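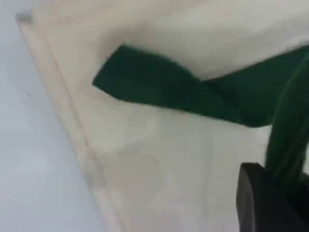
Kevser Ekinci asks that the section on heavy cotton come before the one on delicates, and in this edition of the Ultisier guide it does. She also wants it said early that the Heavy Cotton program is not the same as Cotton with the Extra Rinse button pressed. It is a separate position on the dial, and the Extra Rinse light stays off while it runs.

Section 5: Washing canvas and heavy cotton

Use this section for aprons, tote bags, drawstring sacks, seat covers, and unlined curtains. For padded or rubber-backed items, see the section on bulky loads. Items marked "dry clean only" or "do not wash" should not go in the machine.

Before you start

The washer must be level and the transit bolts must be out. If you skipped the test wash during set-up, run it now with the drum empty. Heavy cotton takes up a lot of water, and a machine that rocks a little with shirts will walk across the floor with canvas.

Sorting the load

1. Read the care label on each item. If the label is missing, treat the item as cold wash only.
2. Empty all pockets and turn bags upside down over a trash can. Receipts and paper tissues are the usual cause of a blocked filter.
3. Take out any removable base boards, hooks, or clips.
4. Separate natural or undyed canvas from anything dark.
5. Where a single item has two colors, test the darker color first. Wet a hidden spot, press a white cloth on it, and look for color on the cloth. If there is any, wash the item by hand in cold water.
6. Brush off loose dirt outdoors.

Note: New canvas may shrink in its first wash. Do not use a warm setting on an item that has to keep its exact size, such as a fitted seat cover.

Treating marks

Dab a small amount of liquid detergent on the mark and work it in with a soft brush, following the weave. Wait 12 minutes and rinse with cold water. Grease marks may need a second treatment. Rust marks will not come out with detergent, and bleach can make them worse.
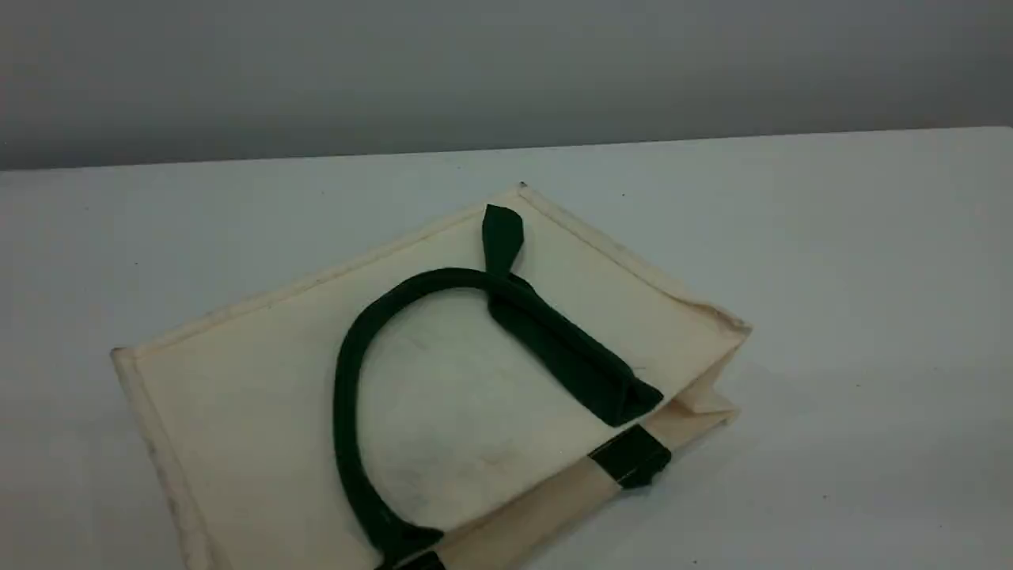

Fig. 5-2. Cream-colored fabric tote bag on a tabletop.

Caution: Never put solvent, lighter fluid, or paint thinner on an item that is going into the washer. Items that have been treated with these must be rinsed by hand and aired outdoors until there is no smell.

Loading and starting

1. Turn bags and covers inside out. Tie long straps in a loose knot, or put the item in a mesh wash bag.
2. Load the drum no more than half full. Mix large and small pieces.
3. Close the door until it clicks.
4. Pour liquid detergent into compartment 2, up to the lower line. For powder, lift out the gray flap first.
5. Turn the dial to Heavy Cotton.
6. Press Temp to choose Cold or Warm. Hot cannot be selected on this program.
7. Press Spin until the display shows the speed you want. The highest speed for this program is 1,000 rpm. Choose a lower one for items with glued seams or stiffened panels.
8. Press Start and hold it until the door lock light comes on.

If you need to add something, press Pause. The door unlocks after a short wait, provided the water level is below the edge of the door. Do not pull on the handle while the lock light is on.

If the load will not spin

A single heavy item can collect on one side of the drum. The washer will try to spread it out, and if it cannot, it stops with the water drained and shows UB. Turn the dial to Off, open the door, and rearrange the load by hand. Adding a couple of towels of a similar color usually helps. Then select Spin Only and press Start.
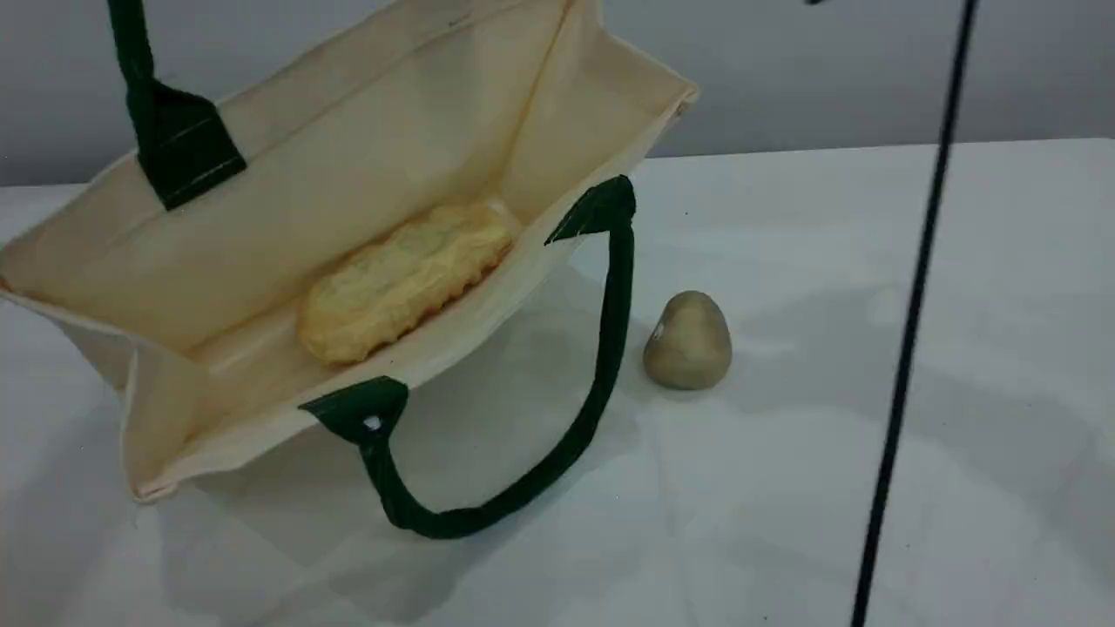
If UB comes back after the load has been rearranged, check the feet again with a spirit level. Floors with a vinyl covering can settle under the weight of the machine in the first weeks, and the front left foot is the one that most often needs a turn. Tighten the lock nut against the cabinet when you are done.

Drying

Pull the item into shape while it is damp and smooth the seams with your fingers. Hang bags by the bottom edge and curtains by the hem. Undyed canvas can go in the sun. Dyed canvas is better in the shade.

Tumble drying is possible only if the label allows it. Use Low and take the item out slightly damp. Iron on the reverse side with the cotton setting, and keep the iron away from prints and transfers.

After the wash

Wipe the door seal, including the fold at the bottom, where lint from canvas tends to collect. Leave the door ajar. Clean the pump filter after every fifth heavy load, following the steps in Section 9, and close the water tap if the washer will not be used for over 12 days.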